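O computador velho do corredor

Fevereiro de 2025
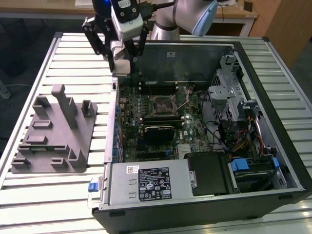 Uma torre aberta, com a placa verde à vista.

Comecei este texto três vezes em italiano e depois decidi escrevê-lo em português, que é a língua em que vivo agora e em que ainda erro os pronomes. Peço paciência.

O assunto são as fotografias de família. Durante muitos anos guardei tudo num computador que ficava no corredor, debaixo do casaco do meu pai. Quando me mudei para Portugal, ele veio comigo no carro, embrulhado numa manta, e ficou parado até outubro passado. Lá dentro estavam as imagens da casa da avó, as férias em Bastanent, o casamento da minha prima. Estavam também 216 cópias da mesma receita digitalizada, por um erro que prefiro não investigar.

Levei a máquina à loja Martinelli, perto do mercado. O senhor ao balcão perguntou-me o que queria salvar e eu respondi "tudo", que é uma resposta pouco útil. Ele deu-me um papel e um lápis. Sentei-me num banco e escrevi nomes de pastas de memória: Natal, Mãe, Murimell, Varanda, Vários. A pasta "Vários" era a maior e eu já não sabia o que tinha dentro.

Paguei 30 euros e voltei para casa com um disco pequeno no bolso. Nessa noite não jantei a horas. Abri as pastas uma a uma, com o gato em cima do teclado, e encontrei mais de 1.000 fotografias sem data correta, porque a nossa primeira câmara pensava sempre que era janeiro. A minha mãe aparece em muito poucas. Era ela que fotografava, e disso eu nunca me tinha dado conta.

Telefonei-lhe. Ela disse: "Liliana, eu ficava sempre mal." Depois pediu-me que lhe mandasse a do barco. Há uma fotografia do barco em que se vê a sombra dela na madeira, com os braços levantados para segurar a câmara. É a minha preferida desde então. Mandei-lhe essa e também a outra, onde estamos todos a rir com gelados.

Agora estou a fazer um álbum em papel. Comprei um da marca Plastadetti, com folhas grossas e cantos de colar, e escolho poucas imagens por mês. Escrevo por baixo o lugar e as pessoas, a lápis, para a minha mãe poder corrigir quando vier na primavera. Ela corrige muito – as datas, os nomes dos primos, até a cor de um vestido que na fotografia está desbotado.

Ainda não resolvi o que fazer com os vídeos. São curtos, tremidos, e quase todos têm alguém a perguntar se já está a gravar. O meu irmão quer que eu os junte num só ficheiro para o aniversário do pai. Eu disse que sim, mas primeiro quero acabar as páginas de Bastanent, onde me falta o nome do cão da vizinha. Se algum primo estiver a ler, escreva-me.

Liliana Melis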